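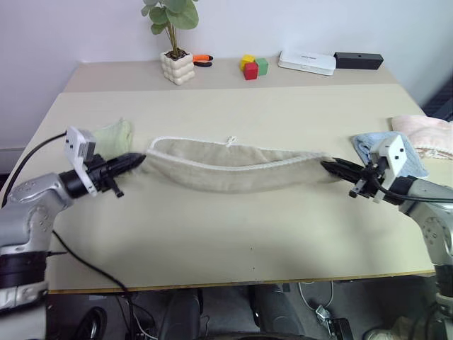 Notes for my talk, Uibo meetup, February

Slide 1. Good evening. My question tonight: can a machine do our housework yet? My short answer is no, but please stay.

Slide 2. Cloth is difficult. A cup has one shape, a bag has very many. Two grippers can hold a drawstring bag at its two ends and pull it straight. For me this is already nice. But to open it, put a towel inside and close the string, it is another level of work.

Slide 3. Our numbers from Zillis. We made 774 tries with soft things, in 4 months. Say slowly: we count a try as good only if no person helps.

(Drink water. Wait for the question about price.)

Slide 4. Shop floor. At Piken the parts are hard and always come the same way, so there I am more hopeful. Do not promise a date!

Slide 5. Thanks to the Usside team. Questions, 20 minutes.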